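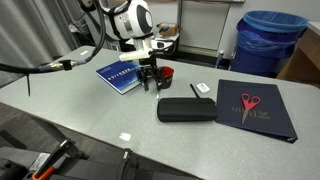 Une table longue, un livre bleu, une tasse rouge et noire, un classeur.

Pour une table qui reste encombrée

Depuis que je travaille à Grollutby, j'entends parler de la table vide comme on parle d'une vertu. Le soir, chacun doit remettre ses affaires dans son casier, et le matin la surface doit être nue, comme si personne n'avait travaillé là. On appelle cela la règle du bureau propre. Je voudrais défendre ici l'opinion contraire, et je demande pardon d'avance pour mon français, que j'ai appris tard et que j'écris lentement, avec un dictionnaire à côté de moi (le dictionnaire aussi reste sur la table).

Je ne défends pas la saleté. Une assiette oubliée depuis trois jours est une assiette oubliée, il faut la laver. Je parle des objets qui servent : le livre que l'on consulte, le stylo, l'étui, le classeur, la tasse. Ce sont des choses modestes et elles occupent peu de place. Quand elles sont posées de travers sur un plateau gris moucheté, elles me paraissent plus honnêtes que toutes les surfaces désertes que l'on voit dans les catalogues de meubles.

Prenons d'abord le stylo. Un stylo noir, fin, posé en diagonale, on le prend sans réfléchir. Le même stylo rangé dans un pot, le pot dans un tiroir, le tiroir sous la table, demande trois gestes. Trois gestes, c'est peu. Mais je connais mon caractère : entre le premier et le troisième, j'ai déjà perdu la phrase que je voulais noter. Dans ma langue maternelle nous avons un mot pour cette petite perte, que je ne réussis pas à traduire. Il signifie à peu près « le pain tombé entre la main et la bouche ».

Le classeur est un cas plus difficile, je le reconnais. Il est grand, il est lourd, et un classeur bleu marine avec des lettres dorées sur la couverture a quelque chose d'un peu solennel, comme un registre de mariage. Beaucoup de mes collègues pensent que sa place est debout, sur l'étagère, avec les autres. Pourtant j'ai remarqué ceci : un classeur debout est un classeur fini. On le sort pour vérifier une date, puis on le remet. Un classeur couché est encore ouvert dans la tête, même quand il est fermé. Je couche les miens tant que l'affaire n'est pas terminée, et c'est pour moi un système de rangement complet, meilleur que les étiquettes de couleur.

Je dois parler aussi des étuis. J'ai longtemps eu de la méfiance pour ces pochettes rigides à fermeture éclair, noires pour la plupart, dans lesquelles on enferme des lunettes, des câbles, des crayons. De l'extérieur, elles se ressemblent toutes. On ouvre, on referme, ce n'était pas la bonne. J'en possède 7, et il m'arrive de les ouvrir toutes avant de trouver mes ciseaux. Ma position a changé quand j'ai décidé de n'en garder que 2 devant moi. Les autres peuvent bien dormir dans le casier. Pour les très petits objets, au contraire, j'accepte volontiers une boîte, parce que sans elle ils roulent et se perdent. Une petite boîte blanche se voit bien sur une table grise. C'est une qualité que l'on ne mentionne jamais dans les magasins.

Il y a quelques années, au mois de décembre, notre bureau a reçu une proposition de la maison Hastau, qui vend des meubles de rangement. Elle voulait installer un système appelé Mania : des modules à tiroirs, avec des compartiments découpés pour chaque type d'objet. Le devis était de 1,892 couronnes par poste, écrit ainsi, avec une virgule que j'ai d'abord prise pour une décimale, et j'ai trouvé cela merveilleusement bon marché pendant une demi-journée. Nous étions 26 dans la salle. Je laisse au lecteur le soin de faire la multiplication.

Nous avons essayé un module pendant quelques semaines. Il était bien fabriqué, je n'ai rien à lui reprocher de ce côté. Mais il avait été dessiné par quelqu'un qui sait d'avance quels objets une personne va posséder. Il y avait un creux pour l'agrafeuse, et je n'ai pas d'agrafeuse. Il n'y avait pas de creux pour un livre. Le livre restait donc sur la table, et à la fin de l'essai le module était à moitié vide tandis que la table était exactement comme avant — avec un meuble en plus à côté.

Le livre, justement. On me dit que les livres vont dans la bibliothèque. C'est vrai pour les livres que l'on a lus et pour ceux que l'on ne lira pas. Celui que l'on est en train de lire n'appartient à aucune étagère. Il suit la personne, il se pose où il peut, un peu de biais, la couverture vers le haut. Si je le range chaque soir, je dois chaque matin décider de le reprendre, et il y a des matins où je décide que non. S'il est déjà là, je l'ouvre.

Quant à la tasse, elle provoque les discussions les plus vives. Au café Hallgrímsson, où je vais quand la salle est trop bruyante, on retire la tasse dès la dernière gorgée, et je me sens poussé vers la porte. Une tasse qui reste devant soi donne le droit de rester aussi. J'aime les tasses dont l'intérieur est d'une autre couleur que l'extérieur : noires dehors et rouges dedans, par exemple. On voit le rouge du bord en travaillant, et c'est assez gai pour une chose que l'on regarde à peine. Le seul argument sérieux contre la tasse est le danger pour les papiers. Je réponds que les papiers sont dans le classeur, et que le classeur est fermé.

Je sais bien que tout le monde n'a pas une longue table. Celui qui travaille sur un coin de cuisine doit débarrasser pour manger, et il n'a pas le choix. Je sais aussi que dans une salle partagée, mes objets peuvent gêner le voisin. Pour cela, une limite suffit : que chacun garde ses affaires devant lui, à la longueur d'un bras environ, et que l'on ne touche pas à celles de l'autre. Nous avons proposé cette règle à la place de l'ancienne. La réponse n'est pas encore arrivée, et en attendant je laisse mon classeur couché.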